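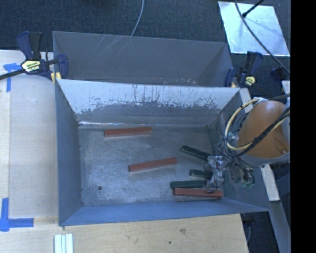
Simbridge says sorting cell is fixed, again

Simbridge has put its block-sorting cell back to work after a second round of repairs since October, and says the fault that kept stopping the robot has been dealt with. The company said much the same after the first round.

The cell is a simple one. A single arm picks blocks out of a metal bin and passes them to a second bin behind it. Both are clamped to a wooden bench, and blue tape on the bench marks where things are meant to sit. According to the company, the trouble was that the bins crept a little with every knock from the gripper, until the arm was reaching for places that had moved. Staff now check the clamps every 200 picks and line the bins up again by hand.

That is a lot of looking after for a machine sold as needing none. Tiser, which supplied the control software, puts the stoppages down to the bench. Simbridge used to blame the software and now talks about "a shared setup issue" – a phrase that leaves open who pays for the lost hours.

The latest test ran to 1,419 picks with 53 stops. Simbridge calls this a clear improvement but has not released the earlier figures, so there is no way to check. It also would not say how many of the stops needed a person to step in.

The wiring at the wrist has yet to be tidied. A proper cable guide is on order from Gromalora, with no delivery date given. A copy of the cell is still planned for the company's site in Ham.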